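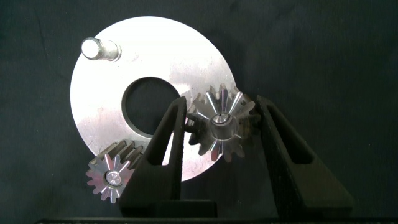
Grimgate Supper Weeks
Progress report to the Steinbach Fund
From Maysoun Ghanem, program lead

Dear friends at the Fund,

Thank you for your patience while I got this together. October is a busy month for restaurants in Grimgate, and I wanted to hear from the kitchens before I wrote to you instead of guessing at how they were getting on.

Where we are

As you know, your grant lets us bring small family restaurants into a shared fixed-price menu for two weeks, with the idea that people who live across town might finally cross the bridge for dinner. We now have 12 restaurants signed up. Most are on or near Canal Street, and a couple are out past the rail yard, where (I'll admit) I had never eaten before this project and now eat far too often. The lamb dumplings at Vesa alone would have been worth the paperwork.

Every kitchen has agreed to offer a dinner of three courses, and all but two have also written a lunch menu. The two holdouts are both very small places where the owner is the cook, the server and the dishwasher, and lunch would simply be too much. We have told them dinner only is perfectly fine, and their listings will say so clearly.

Menus and printing

The menu booklet took longer than I promised you in the spring. Getting everyone to settle on final dishes was slow going, partly on account of the price of shellfish, which kept moving, and partly because good cooks like to change their minds! The text is now locked. We have ordered 500 copies for the library, the bus station and the hotels, and each restaurant will get a stack for its own counter. Allergy notes are in the back, in larger type than the first proof had. 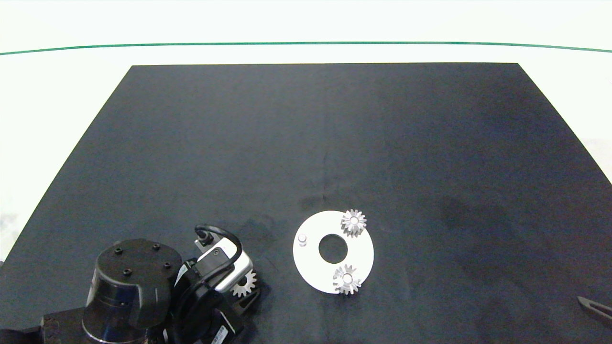
Reservations

We are using Flirby for bookings, as planned. Some of our owners had never taken a reservation any way but by phone, so we sat down with each of them and went through it slowly, usually in that quiet stretch after lunch. A few still prefer the phone, and we will keep a phone number on every listing. Diners who call should be treated just as well as diners who click.

One snag I should mention: the booking page did not let guests choose between the regular menu and the fixed-price one, and this caused some muddle at the trial dinner. The setting has been changed, and the two restaurants that ran into it have tried it again with friends and family and are happy.

The trial dinner

We held it on a Sunday evening at Vesa, and it was a lovely, noisy night. The kitchen fell behind on the second course, and from that we learned to space the seatings farther apart. The other owners came along to watch and eat, and I think they got more out of those few hours than out of all my emails put together.

Money

Spending is in line with the budget you approved, apart from printing, which came in a little over once we enlarged the allergy pages. We have covered the difference from the travel line. The full ledger is attached separately.

What comes next

Posters go up first, then the booklets, and then we open reservations to the public. I still need to find someone to translate the listings into Arabic and Portuguese; I can manage the Arabic myself if it comes to that, but the Portuguese is beyond me. If anyone at the Fund knows a translator who likes to be paid partly in dumplings, please send them my way.

We would love to have you at the opening dinner, and I will write again with the seating times once the kitchens have agreed on them.

With warm thanks,
Maysoun Ghanem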